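Workshop notebook - Gikitz trek kit

11/4/18

In from half nine. Heating on in the back room but not the front, so I worked at the back bench all day and moved the drying rack through.

Carrying on from the last entry. The Planthorpe group flies in three weeks and the kit list has to be settled before then. Outstanding: stoves, the two mess tents, duffel labels, the altitude notes, and the poles that came back bent from the July trip.

Poles first, as they were nearest the door. Sorted them into straight, can be straightened, and scrap. The lower sections take all the punishment, as usual. Most of the bends are just above the basket, where the tip has gone between two rocks and the walker has kept going. I tried warming one section with the heat gun before bending it back and it made no difference that I could see, so I did the others cold in the vice with the leather jaws. Two cracked on the way back. Both had a crease already and I should have put them on the scrap pile to start with. Note for next time: if a fingernail catches on the bend, don't bother.

Flick locks on the older sets are loose. A quarter turn on the screw sorts most of them. Where the screw is already at the end of its thread I have put a strip of tape inside the collar. That will do for a training weekend but I would not send it on a trek. Those sets have yellow tape round the handle and stay here.

Stoves. Ran the base camp burner with the big kettle outside the back door, lid on, wind from the yard side. It lit first time and then hunted up and down for several minutes before it settled. Cleaned the jet, ran it again, same thing. Changed the pump leather and it was steady. So the jet was fine all along and the pump was letting by. The leather I took out was dry as a biscuit. Put a drop of oil on the spare leathers and bagged them with the stove. The cook team should have the spanner in the same bag this time. Last trip it travelled with the tents and they had to borrow one from another group at the second lodge.

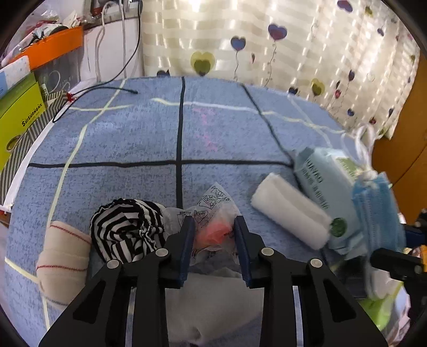
After that I weighed the duffels as the packing list has them, with everything in. The Pathak bag came to 208 on my scale with the liner and 200 without. That's ounces, as the hanging scale is stuck in pounds and ounces and I haven't found the switch. Either way it is inside what we allow a porter to carry, and it leaves room for the bits people add at the airport. The liner is worth its weight. Without it the base seam lets water in when the bag is put down on wet ground, and I have had enough of drying sleeping bags over other people's stoves.

The Pamo bag is lighter but the zip is poor. It runs straight when the bag is full and jams at the corner when it is half empty, and half empty is how it will be for the last four days once the food has gone. I rubbed candle wax along it and it improved for a dozen pulls. I would not choose it. If we are stuck with the ones already bought, they can go to staff, who know to hold the corner flat with the other hand.

Labels. The printed card ones in the plastic sleeves have gone again on nearly every bag. The sleeve splits at the hole and the card drops out. I have gone over to writing straight on a strip of webbing with the laundry pen and stitching it to the grab handle. Slow, but it will be there at the end. Surname, group, and whether the bag goes ahead with the yaks or stays at the lodge. Stanisława wants a colour for each as well, so I will run a line of thread along the edge: red for ahead, green for stays. She is right that at five in the morning with a head torch on you don't want to be reading.

Lunch. Phone call from Stanisława Sadowski afterwards about the route sheet, half an hour. Her points, so I don't lose them:

She wants the second rest day moved up the valley by one stop. As it stands, the group rests, then has a long climb, then another long climb, and that is where people had headaches on the last two trips. With the rest day between the two climbs the total number of days stays the same and we lose only the short side walk to the monastery, and anyone who feels well can do that in the afternoon anyway.

She doesn't want the summit names on the front of the sheet. People read the list and expect to see all of them on the first clear morning, and then they are disappointed by a view that most walkers would give a lot for. Put the walking hours first and the names at the back with the sketch.

The flight in needs a plainer warning. Weather stops it often enough that we should say outright: keep a spare day at each end, and don't book the flight home for the day after the trek finishes. I had that in already but buried in a paragraph about luggage. Moved to the top.

The bit about fitness is too soft. She would like it to say how many hours a day, on what sort of ground, and that there are more days of it to follow. I have written: you will walk for five to seven hours most days, often uphill on stone steps, and get up the next morning to do it again. If you haven't walked two full days in a row at home, do that before you pay the balance. She was happy with that.

I asked about the old map we have framed in the office, the one dated 1816, as Planthorpe had asked if they could use it on the cover. She says leave it. The valley isn't on it in any form a walker would know and somebody will try to follow it. I will send them last spring's photograph of the bridge.

Back to the bench. Mess tents. Pitched the smaller one in the yard, as the forecast was dry until four. Took me 25 minutes by myself, and two people should do it in ten. One guy line missing at the rear corner, replaced with 3 mm cord and a wooden runner from the box. The floor has a scuffed patch near the door but no hole when I held it up to the light. Seam tape lifting along the left side of the roof for the length of my arm. Peeled it back to where it held, cleaned the fabric with spirit, put down new tape and went over it with the iron on low through baking paper. It needs a day before I put the hose on it. The larger tent I only laid out on the grass. Poles all there, pegs short. Pegs are always short. I have ordered more and will count them into the bag myself and write the number on the lid.

Rain at ten to four so everything came in damp at the edges. Both tents are hung over the beam in the front room. Whoever is in first tomorrow, please turn them before lunch, or the side against the wood stays wet.

Altitude notes for the group leaders. I have cut these from four pages to one and a half. What is left: the signs to look for, who to tell, that nobody goes higher with a headache that hasn't cleared overnight, and that going down is decided by the leader and isn't put to a vote. The four pages had a lot on why the body does what it does, interesting enough, but the leaders I asked had not read past the first page. The long version is still in the blue folder for anyone who wants it.

Also checked the oxygen regulator. Holds pressure, gauge reads the same before and after an hour. The mask strap has perished and I have no spare. The supplier is closed today, so that is first job in the morning.

Water treatment. We still need a firm line on this. Some of the last group used tablets, some boiled, some bought bottles all the way up and left the empties at the lodges. I would like us to say tablets or boiled and mean it, and issue two strips of tablets per person with the welcome pack. The cost is small. Stanisława agrees but wants to ask the Gikitz office before it goes on the sheet.

Still to do

Mask strap - ring supplier
Hose test on small tent roof, not before tomorrow evening
Pegs when they arrive
Webbing labels, red and green thread (got as far as the letter M)
Send route sheet to Stanisława with the rest day moved
Decide on the Pamo bags, or at least stop ordering them
Find out how to switch the scale to kilos

Locked up at quarter to six. Spare back door key is in the tin with the stove prickers.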